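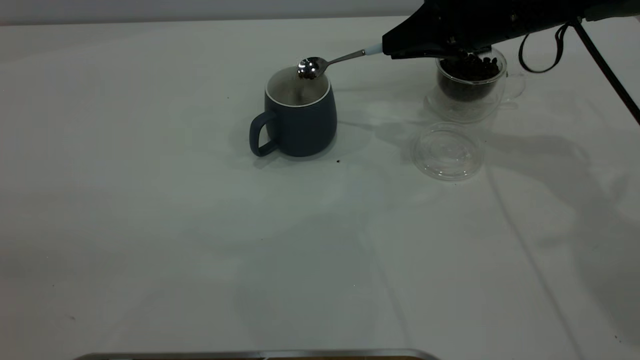 # Prirkton Coffee Log

A table of home coffee brews kept by two people in the same apartment building, with notes on what went in and how the cup tasted. There are 248 rows. Each row is one brew.

The log began as a paper notebook on top of the refrigerator. Tobias Sorensen typed it up, and Muthu Kandasamy cleaned the columns and wrote most of this file.

## Files

- `brews.csv`: the main table
- `beans.csv`: one row per bag of coffee, 24 bags
- `notes.txt`: longer comments that did not fit in a cell, keyed by brew number

All files are UTF-8 with commas as separators. Comments that contain commas are in double quotes.

## Columns in brews.csv

- `brew_id`: integer, no gaps
- `bag_id`: matches `beans.csv`
- `brewer`: `ts` or `mk`
- `method`: `press`, `cone` or `moka`
- `dose_g`: dry weight of the beans before grinding, in grams
- `water_g`: water poured, in grams. Blank for moka, where we fill to the valve.
- `grind`: the number on the grinder dial
- `time_s`: total brew time in seconds
- `score`: 1 to 5, whole numbers only
- `comment`: free text

The grinder was replaced in November. Dial numbers from the old grinder (Abernathy) and the new one (Ika) do not line up, so use the `grinder` column in `beans.csv` before comparing them. No bag was split between the two.

## How scores were given

The person who made the coffee scored it, usually while drinking it. A 3 means we would drink it again without changing anything. Tobias rarely gives a 5. Muthu scores moka higher than Tobias does, and we have not tried to correct for this.

Milk was not added before scoring. Sugar was added to 2 brews by mistake, and both are marked in the comments.

## Known problems

- Roast dates are missing for the bags from Sosico, which prints only a best-by date.
- Early rows give the dose in scoops. We converted these using one weighed scoop of the same bag, and they have `est` in the comment.
- Water temperature was never recorded. Both kitchens use a plain stovetop kettle.
- Some comments refer to "the usual." This means cone, medium grind, no bloom.
- Spelling in the comments is as written.

## Use

You may copy, change and share the files. Please keep both names in any copy. The scores are the opinions of two people and should not be used to rank roasters.

Corrections are welcome as a patch against `brews.csv`. Please leave the row order alone. For a change to a single comment, a message with the brew number is enough.

Related

- Prirkton Tea Log
- Kettle descaling notes
- Grinder dial conversion table (draft)
- Bread Log, second starter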